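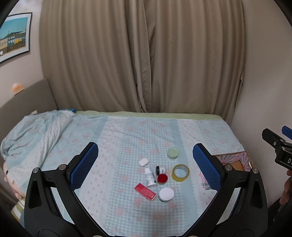

Figure 2. Wrist view at the start of a cluttered-pickup session: small items on a patterned bedspread, gripper open, no contact at either pad.

Section 4. Setting up the Kurkex perception pipeline

By now you have Kurkex installed and your first recordings copied over, so this is where the fun starts! In this section you'll teach the software to find objects in a wide-angle wrist view like Figure 2, ignore the gripper fingers, and hand a clean list of grasp candidates to the planner. Plan on one sitting if your calibration from Section 3 is good.

We love household sessions for this step. A bedspread with gingham, flowers and stripes gives the segmenter far more to chew on than a bare bench does, and a project that works on fabric like that usually moves to plain surfaces with very little fuss.

4.1 Load a session

1. Open Kurkex and choose Project > New from Recording.
2. Pick your session folder. Kurkex reads the video, the finger opening and the pose track together.
3. Wait for the sync bar to turn green. If it stays yellow, go back to 3.5 and redo the clock alignment.
4. Scrub to a moment when the fingers are open and the objects are in clear view. Press K to set it as the key view.

Note: The key view should have nothing between the pads. Figure 2 is a good one, with the whole cluster sitting in the gap between the two blue surfaces.

4.2 Mask the gripper

The fingers show up in every view, and the segmenter will happily call them objects if you let it.

1. Open Masks > Tool Mask and select your finger model.
2. Drag the opening slider until the outline follows both fingers. Check the pads as well as the black linkage.
3. Turn on Lens Border to drop the dark, curved corners of the fisheye view.
4. Click Apply to Session. The mask now tracks the finger opening by itself.

Caution: The tool mask covers only the gripper the camera is mounted on. In two-handed sessions the other gripper can come in from the side, as it does at the right of Figure 2, along with the operator's hand. Turn on Second Tool and Hands as well, or the planner may be offered a grasp on somebody's knuckles.

4.3 Find the objects

1. Draw a work region around the cluster. Leave out curtains, walls and pillows.
2. Set Surface Type to Soft, Patterned.
3. Press Segment. Each object gets its own color.
4. Look for merged objects first. The white bottle and the small black-lidded jar next to it are the sort of neighbors that get joined up. Use Split (S) and draw a line between them.
5. Look for holes next. For a roll of tape, click inside the ring and choose Mark as Background, so the fabric showing through the middle isn't counted as part of the roll.
6. Check anything clear or see-through by eye. Raise Edge Weight a little at a time until the outline closes.

Note: White lids on pale fabric are hard! If a jar keeps coming back with half its lid missing, lower Color Weight before you touch anything else. Nasrin Mohammadi, who wrote the segmenter, starts every new project this way.

4.4 Generate grasp candidates

1. Open Planner > Candidates and set the limit to 200 per object. More than that slows the viewer and rarely helps.
2. Choose Parallel Jaw and confirm the maximum opening.
3. Turn on Neighbor Clearance. It throws out any candidate where a finger would land on a nearby object.
4. Press Generate, then hover over an object to see its candidates ranked from green to red.

Long boxes lying at an angle are a lovely test. The top candidates should close across the narrow side, turned to match the box. If they line up with the image edges instead, your pose track is off and you should recheck the calibration.

Caution: A mattress gives under load. Set Press Depth to Soft Surface before you export, and run the first motion at low speed with a hand on the stop button.

4.5 Save and export

1. Choose File > Save Preset and give the preset a name you'll recognize in April.
2. Export to Bravden format if you plan to run the simulator in Section 5, or to Pladel format for direct playback.
3. Read the export log. Error 377 means a mask is missing for part of the session. Reapply the tool mask and export again.

Tip from Itsuki Miyazaki on the planner team: keep one messy session as a permanent check and rerun it after every update. You'll spot a changed default in minutes, and it's great to watch the candidates get better from release to release.

Continue to Section 5, Running a Plan in the Simulator. Shortcut keys are listed on page 11.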